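Teemu Hyvönen still can't stop skating

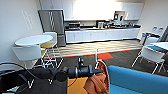

The blue couch, with the white table and chair by the kitchenette.

I caught Teemu Hyvönen between practices, and he was already talking before I sat down. "You want to know about January, right? Everybody does!" I did, a little. That was the month Brarden lost nine straight and he got moved to Skaltitz for a draft pick – a swap he heard about on the team bus.

"I called my mom first," he told me. "She asked if they had a decent rink." (They do. It holds 3544 people, and he says you can hear every one of them.)

He's played 200 games as a defenseman now, and he scored in 10 of them, a number he brought up himself, laughing. I asked if he wants more.

"Sure, but I like blocking shots. Is that weird?" It's a bit weird, Teemu.

Ustomden come to town for the opener. He's told his brother to bring earplugs.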